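From: Renata Duda
To: Skenent hall users list
Subject: Re: [skenent-users] Re: kitchen cleanup, cloths, and the tea towel drawer

Hi all, quick one from me, on my lunch and typing with one thumb so forgive the mess.

Marwan Masri wrote:
> Before we book the hall again for October can we please sort out
> the kitchen. Third time now I've opened up and found the sink full
> and grey rags over the tap. The dance group says it's the soup
> people, the soup people say it's the dance group. I don't care
> who. Also we are paying for paper towel like it's going out of
> style. Last bill from Pietrzak was 128 dollars and most of that
> was paper. Can someone suggest something that isn't another
> laminated sign?
>
> Also the urn is leaking again.
>
> Marwan

Agree on no more signs. There are 4 above the sink already and they contradict each other. One says leave the dishwasher door open, one says shut. I'd take them all down and start over with one.

On the paper. We had the same trouble at Nindow when I was doing the books there. What worked was colours. Yellow for benches and tables, blue for the bathroom, old tea towels for the floor and thats it. Dirty ones in a bucket by the back door, whoever has the last booking takes the bucket home and washes it. No fabric softener!! It wrecks them, they just push the water around after. Warm wash, hang on the line, done.

Thick ones are best for the tables, the thin ones from the supermarket go to string after a month. Sort of thing I mean:
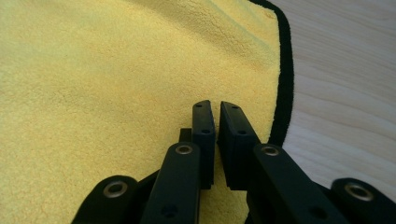 Yellow microfibre, black edging. For tables and benches.

Not fussed about brand. Burgi says Virneck do a bulk pack but she hasn't got a price back yet. Burgi can you chase? I'd rather buy a few decent ones than a giant bag of rubbish.

Re the urn. It's the tap washer again, I'm nearly sure. Sławomir had a look last winter and said the whole tap wants replacing, and then we all forgot. Sławomir are you still on this list? If the part is cheap just get it and give me the receipt. If it's a new urn we need to talk, the decent ones are more than 600 and I don't want to spend that before the insurance goes out.

Other bits while I'm here

- Key box code is changing at the end of the month. I'll ring each group with it, will not be putting it in an email. Please stop putting it in emails.

- The heater in the small room trips the power if the oven's on. Known problem. One or the other until the electrician comes back.

- Somebody's left a very nice casserole dish, orange lid. On top of the fridge. If it's not claimed by the October booking it goes on the op shop pile.

- Remigiusz asked about storing the folding tables in the foyer. No sorry, fire exit. Under the stage is fine if you stack them flat and leave room for the choir's boxes.

Marwan I don't think it's worth working out who left the sink. It was probably us one of those times, we ran late and had to get the kids out. Will do a proper clean of the cupboards before the next booking, could use 3 people for a morning if anyone's free. Bring gloves, the one under the sink is grim. I'll bring scones.

Also does anyone know where the good bread knife went. Wooden handle, bit of blue tape on it.

Got to run, meeting at two

Renata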